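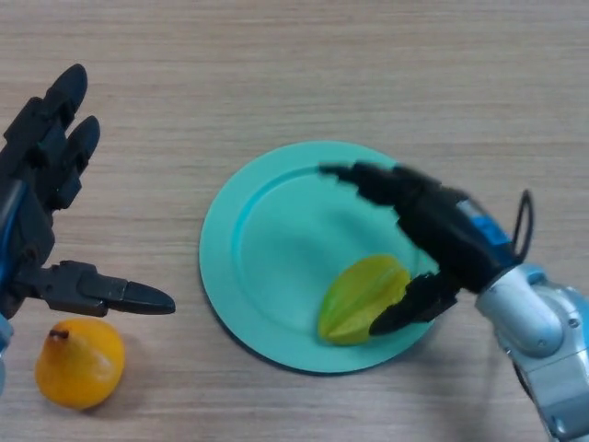

Juillet, 7 h 40

Cahier de l'atelier Villden. Tour de quart pris à la place d'Uldis, qui garde sa fille jusqu'à midi.

Cinquième semaine de vie commune à l'étage depuis le début des travaux de l'escalier. On dort, on mange et on travaille au même niveau. La règle du silence avant 9 h tient mieux que la semaine passée. Sepp a déplacé ses appels dans le couloir du fond, on entend encore les débuts de phrase.

Réglage de la presse Grolo repris à zéro. 12 feuilles passées, 3 gardées. Le papier Edby boit trop, à revoir avec un encrage plus maigre. 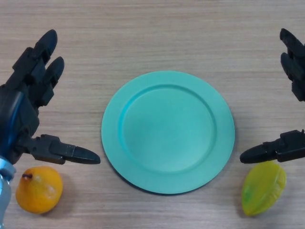
Cahier n° 5, p. 12

11 h 15. Discussion avec Uldis Grīnberga, rentré plus tôt. Il trouve que chacun s'est fait ses heures sans le dire : lui la cuisine très tôt, moi la table après le déjeuner, Sepp tout le soir. Vrai. On se croise surtout devant la bouilloire. Il propose d'écrire les horaires sur la porte. Je préfère attendre, ça marche à peu près comme ça et une affiche va faire des histoires.

Appris au passage qu'il a chanté dans une chorale pendant trois ans. On partage un atelier depuis bien plus longtemps que ça.

16 h. Tirage sur Edby avec moins d'encre : mieux dans les aplats, les petits caractères restent bouchés. Il reste 300 feuilles de l'ancien lot, les garder pour la commande et finir les essais sur les chutes.

À faire : nettoyer les rouleaux, rappeler le menuisier pour la rampe, rendre à Sepp sa lampe.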